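Chore-readiness checklist, break area station, rev. 7
Zisdale shared workshop, July 11, 2024
Task under inspection: clear the top of the drawer unit and close up (orange, snack bag, bowl)
Equipment: Corodero arm, two-finger gripper, running Filine 6

Marks: **OK** = fine as found. **FIX** = fix before next run. **NOTE** = I have an opinion. Past inspections used a fourth mark, "OK-ish," which I have been asked to retire.

## A. Before power

- [x] **Emergency stop within reach of a seated person. OK.** Tested twice. The second time was by elbow, which counts.
- [x] **Arm mount bolts tight. OK.** Paint marks line up with last month's.
- [x] **Gripper pads clean and seated. OK.** One spare set in the Moon cabinet, still labeled "gaskets" by whoever put them there.
- [x] **Speed limit loaded. OK.** It was set for people nearby, and at that setting a person has time to finish a sandwich, notice the arm, and move.
- [ ] **Log disk has free space. FIX.** Down to 6 gigabytes. The last 500 runs are on there, including all the ones where it politely grasped air.

## B. Floor and surroundings

- [ ] **Cables clear of walkways. FIX.** Black cable is looped across the floor on both sides of the drawer unit. Third inspection in a row. Cable covers were ordered and I'd like to know which building they live in now.
- [ ] **Floor free of paper. FIX.** White sheet lying on the terrazzo to the left of the unit. A sheet of paper on terrazzo is a small ice rink. Pick it up, read it in case it's the missing page of this checklist, and bin it.
- [x] **Blue floor tape stuck down. OK.** Press the corners anyway.
- [ ] **Nothing stored beside the left cabinets. FIX.** Something is standing there again. Owner, please claim it.

## C. Work surface and drawers

- [x] **Surface dry, no grit. OK.** The stains and smudges are cosmetic. I tried the spray and they stayed.
- [x] **No glass, blades or hot drinks among the items. OK.** One orange, one bowl, one snack bag.
- [ ] **Drawers closed before the start. FIX.** Bottom one fully out, upper two open a little. If an open drawer is part of the task, write that on the run sheet. If it isn't, that's a shin waiting for an appointment.
- [x] **Bottom drawer empty. OK.**
- [x] **Handles tight. OK.** Tugged all of them. The gripper prefers the curved kind, or at least fails at them more slowly.

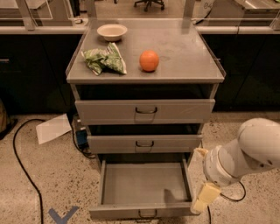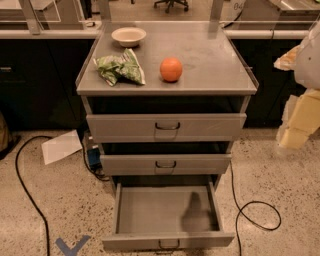

## D. Can it do the chore yet?

Management added this section in rev. 6 and wants a yes or a no. I have been giving them paragraphs.

- [x] **Orange. OK.** Round, firm, bright, and stays one shape all day. If households consisted of oranges we could all retire. Watch for rolling if the first pinch is off center. Keep feet out from under the edge.
- [ ] **Bowl. NOTE.** Shallow and light, so the gripper can catch the rim and fling it. A flung disposable bowl is no hazard to anyone, but put it down as a dropped object all the same. We don't grade on weight.
- [ ] **Snack bag. NOTE.** Here is where the future gets held up. A crumpled bag has no correct side, and it changes shape when touched. My personal time for throwing one away is a second or two, and I've never needed a software update to do it. Log every attempt, including the ones where the bag leaves stuck to a finger pad. That is not a completed pickup, whatever the screen says.
- [ ] **Closing a drawer. NOTE.** A push is easy. A push that stops when something is in the way is the entire job. Do the foam block test on each drawer before anyone stands near it, and record whether the arm backed off.
- [ ] **Knowing when it's done. NOTE.** Filine will announce "task complete" with the bowl on the floor. Inspector decides, with eyes.

Verdict for the form: **no, supervised use only.** It may handle fruit.

## E. During the run

- One person on the stop button, doing nothing else. Reading this checklist is something else.
- Hands out of the drawers whenever the arm is live. "I was just grabbing the orange" is already in the incident log and doesn't need company.
- If it stalls, stop it first and then go see why.
- Don't coach it out loud. It can't hear you and the people at the next desk can.

## F. Open items

| Item | Due |
|---|---|
| Cable covers, both sides | before next run |
| Paper off floor | today |
| Clear logs | before next run |
| Run sheet line for drawer position | next revision |
| Foam blocks, new set (old ones have been chewed by the gripper) | September |
| Relabel the "gaskets" | whenever |

Station may run once the FIX items in B and C are closed. Snacks for testing come out of the test budget, and the full ones are not test items until somebody has eaten them.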